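Drumside washrooms open again after leak

10/10/2026

The washrooms at Drumside hall are back in use after the leak that shut them in the spring. New basins, new taps, tiled floor throughout. Doors open from 9 as before.

Work was done by Baert, the Clerberg fitters, and ran 13 days over. Final bill came to £2000, of which £1251 was raised locally at the plant sale and the Nondness walk. Rest from the hall's own savings.

Each basin now sits on its own cupboard, so cleaning stuff can finaly come out of the corridor. Regulars have asked for somewhere to put their bits and peices too, and for now the answer is the countertop. Soap, deodorant and so on can stay by the basin if kept to the sides. Anything left past the end of the month goes in the lost property box.

Bar soap is fine, says the notice, but please not on the edge.
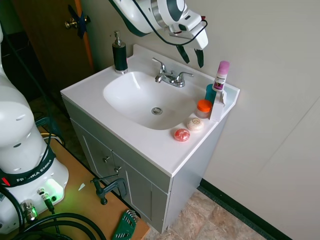 Maeve Kinsella would have liked a shelf. She told the last hall meeting that one small counter was never going to do for a whole swimming club, and that wall shelves had been promised back when the first 50 tickets were sold.

Shelves are down for November, if the money is there. Hollis Brannigan is taking names for the fitting day, sheet is by the front door.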